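Rostum hand grippers, tried at the Fedmont open day

26 March 2023
By Stela Vasiliu

Quick one, typed on the train back from Ovodby with my notes on one knee. Will tidy later, maybe.

Went for the Rostum hand grippers. You hold one in each hand, squeeze, the fingers close, a camera on the tool records what the fingers see. Then the recordings go off to teach a robot arm to do the same chore. I've wanted to get my hands on a pair for ages and Fedmont finally had them out for the public, in an ordinary furnished apartment with ordinary mess. Good choice. I've had enough of foam blocks on a white table.

17 of us on the list, split between kitchen and bedroom. Grigore Lungu ran the bedroom. Patient man. He gave a short talk, then put the grippers in people's hands, and that was the training.

First impressions. Lighter in the hand than I expected, but the weight is all out front. My wrists noticed by the second garment. The trigger is good – smooth, no notchy bit halfway, and the fingers come together square. The handle is made for someone with bigger hands than mine. I had to shift my grip to get a full close and after that I was never quite comfortable. Adjoa Abugri, who was up before me, had no trouble at all. So, a hand size thing. A smaller handle would fix it. They don't make one, I asked.

The pads are the best part. Blue, with a fine raised grid on the face, and they hold cloth far better than the smooth ones on the older set I used last September. T-shirts, easy. Dish towels, almost boring. Socks went fine once I quit trying to pair them in the air.

Sheets I did not get to. Somebody else did, while I was in the kitchen dropping a spoon.

Where it gets hard is anything thick. You pinch a quilted sleeve and you think you have it, and what you have is the outer layer, and the stuffing stays where it was. You need a deeper bite and a slower lift. Also you can't feel much through the trigger. There's a little resistance when the pads meet something and thats about it. You end up looking at the tips the whole time, and I suppose that suits the camera.

Setup took 45 minutes, and most of it was getting both sides to agree they were ready. Long wait, in a hallway, with coats on. Grigore said it goes quicker when he's not being watched. Battery lasted fine for my turn, can't speak for a full working day.

The jacket was my best go and my worst. I did it over three times.
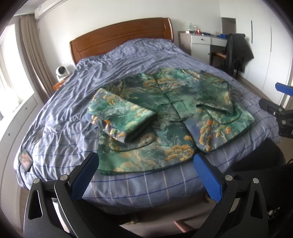
Stela Vasiliu

Green quilted thing with clouds and trees all over it and frog closures down the front. Both sleeves folded in over the body, cuffs toward the foot of the bed, and next comes the hem. The left sleeve makes a fat bundle, you can see how puffy it gets. Plaid bedspread underneath, nicely wrinkled up toward the headboard, so no flat surface to help you.

The hem is harder than the sleeves. You have to get the pads under the edge without shoving the whole jacket up the bed. On a soft surface the finger tips sink in a bit, and that helps. Knotted loops don't help. One of mine snagged on a pad edge and I had to stop and let go.

My best time was 16 minutes for a small pile, jacket included. By hand I'd guess two. Grigore wasn't bothered, he wants clean recordings and says hurrying ruins more of them than clumsiness does. Fair enough. I am a hurrier.

Price. The pair rents at 185 a week through Ulloa, case and chargers included. Steep for a hobbyist. For a small lab with a laundry project, I'd say yes, for a week or two, and get someone with large hands.

Good: pads, trigger, solid hinges. Bad: handle size, front-heavy, that setup wait. Would I go again? Yes, but I'd ask for the bedroom first, while my wrists are fresh. And wear thin sleeves, mine kept catching on the strap.

Didn't see the recordings played back, they ran out of time. Would of liked that.

Comments

Florin Anghel
We rented a pair for two weeks. Agree on the front weight. We rested our elbows on the bed between folds and it made a big diference. Did they let you try the narrow pads?

Stela Vasiliu
No, only the blue ones. Are the narrow ones any good on zippers?

Florin Anghel
Zippers yes. Towels no.

Delia Crăciun
I was in the kitchen group. The spoon was not your fault, that drawer sticks. Mugs were a pleasure though, I'd give it a higher mark than you did.

Adjoa Abugri
For the handle, try hooking your little finger under the guard. Works for my sister and her hands are tiny.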